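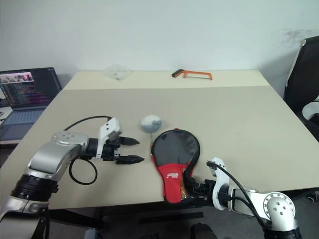 The Case for Patience With the Household Machine

Every few months a new demonstration is offered as proof that the household robot has arrived. A shirt is folded, a cup is placed in a rack, and the public is invited to conclude that the remaining work is a matter of price and supply. This publication takes a more cautious view. Machines can now do portions of many chores. They can do very few chores in full, and the difference matters to anyone asked to pay for one.

Consider what is meant by putting away sports equipment. A paddle goes into its case, the case is closed, and the ball is found and placed where it will not roll off. A child of 11 can be told to do this from another room. The instruction contains four words, and the child supplies the rest: which way the zipper runs, how firmly to hold soft fabric, what to do when the ball moves at a touch. A machine with two arms and two fingers on each must have every one of these matters settled for it, by training or by design, before it can be trusted to finish.

The difficulty is seldom the grip itself. A handle is a generous object. It is long, it is stiff, and it can be held in many places without harm. A ball is less generous, and the cloth edge of a case less so again. Most household work is made up of such mixtures. Laundry combines cloth with buttons, dishwashing combines glass with grease, and tidying a desk may involve a tool with teeth lying a short distance from a thin plastic cup. Clear plastic remains a particular trial for machine vision. An object that a person notices without effort may offer a camera little more than a faint line against the wall.

Supporters of rapid adoption point to the shop floor, and the comparison deserves a fair hearing. The assembly plant at Leinonen has used fixed arms for packing and sorting for many years, and its managers have good reason to be satisfied. The parts arrive facing the same way. The lighting does not change. When the product is altered, the line is stopped and the arms are set up again by people who are paid to do so. None of these conditions exists in a kitchen, and few families would accept them if they were offered.

The more useful evidence comes from work that sits between the factory and the home. Last June, Brikari, a firm that leases equipment to recreation centers, published an account of its trial of a two-armed tidying station at the Findamard community hall. The station was asked to return small sports items to their cases and bins after evening sessions. Over the course of the trial it attempted 3,000 items. The company reported that rackets and paddles were handled well when they had been left flat on the table, and poorly when they had been left on top of one another. Closing a zipper was the step most often passed to a member of the staff. Balls were retrieved with fair success if they were at rest.

Brikari deserves credit for publishing the second half of those findings. Too many accounts in this field consist of the best attempt, shown once. A buyer is entitled to know how many attempts came before it, how long each one took, and who stood nearby to put matters right. At Findamard, a case that a staff member could pack in 10 seconds occupied the station for several minutes. That may be acceptable overnight in a locked hall. It is not acceptable at a dinner table with a family waiting to sit down.

Speed will improve, and there is no reason to doubt it. The greater concern is supervision. A dishwasher is valued because its owner may leave the room. A machine that must be watched has not removed a chore from the household. It has replaced it with a duller one. Cleltanik, which sells a competing station, has acknowledged this in its service terms, where customers are asked to remain within sight of the arms during operation. The clause is sensible and honest. It also describes a product that is not yet an appliance in the ordinary sense of the word.

Two steps would serve the public well. The first is a plain statement, printed where a buyer will see it, of the share of attempts completed without human help in a room the machine had not met before. Results from the maker's own bench should be given separately and labeled as such. The second is a longer return period. The usual 30 days is adequate for a toaster, whose faults appear at once. A machine that learns, or claims to learn, ought to be judged over a full season of use, including the Friday evenings when the whole house is in disorder.

None of this is an argument for discouraging the work. The progress of recent years in two-handed handling is real - arms that once needed a marked position for every object can now often find a handle on an open table and take hold of it. For people with limited strength or reach, even a slow and partial helper may be worth having, and public programs should be ready to support careful trials in their homes. Such trials should be paid for by those who hope to sell the machines, with results open to all.

For the general household, our advice is to wait, and to ask each seller to demonstrate the whole chore, from the loose ball to the closed zipper, on a table the seller did not arrange.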